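Fri 26 July

Best club night of the term so far! I got home at ten, too wired to sleep, so I'm writing it down before it goes fuzzy.

We're calling the project Katora (I voted for Wolde and lost, fair enough) and we finally got onto the kitchen task. Up till now it's been all blocks and cups on a bench, which I was getting pretty sick of. A fridge is a whole other animal. The shelves are glass, things hide behind other things, and the door bins stick out right where the arm wants to go. My job tonight was the head camera view, and I've got 1,783 stills sitting on my laptop to sort through. I had a quick flick through after dinner – leftover dumplings, eaten cold – and kept stopping at the fridge ones. Most of mine have motion blur in them, so the labelling is going to be slow going. I can still pick out the red lids, though, and that made me ridiculously happy. 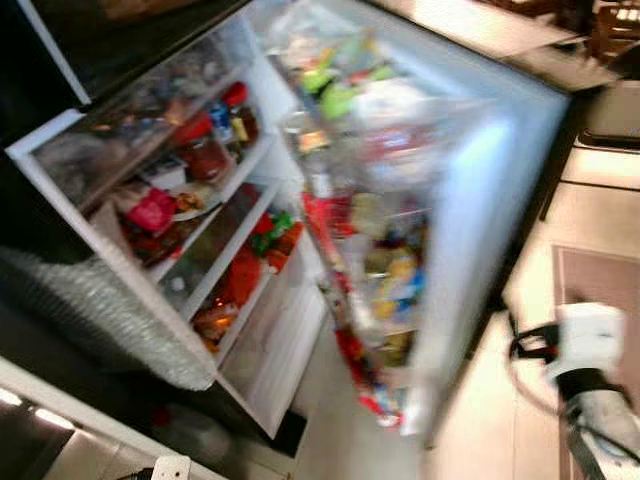 Slow the head turn down before touching anything else, was the advice from Hemico, the other team, when I showed them on the way out. They lost most of February trying to fix blur in software and wished they'd just changed the one setting. I wrote it on my hand in biro so I couldn't forget, and it's still there.

So the plan for next week is to drop the turn speed to 13 degrees a second and see what the labeller makes of it. It got 71 per cent on the bench set, and I'd be over the moon with half that on shelves. I also want to try two passes, a wide look first and then a closer one at each shelf. And I need to ask about the spare battery, the Elteck one, and whether we're allowed to take it to the regional day.

Bus pass is nearly empty. Maths sheet still not started. I'm going to do one folder of labels and then bed.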